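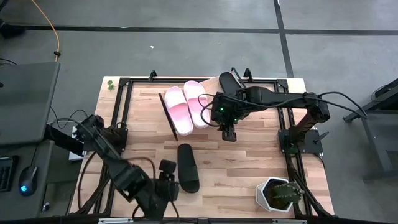

About Villalobos Memorials

Villalobos Memorials writes and places death notices for families in Gredimlow and the towns nearby. We started with one desk and now have 8 staff, two of whom work evenings.

Most notices are ready within 72 hours of the first call. We check dates, spellings and service times with the family and the funeral home, then send the text to the newspapers you choose - up to 15 local titles. A standard notice runs to 300 words. Longer ones are priced by the line.

We also keep an online archive, Zovalel, where past notices can be read free of charge. Corrections can be sent in at any time.

Phones are open until 6 p.m.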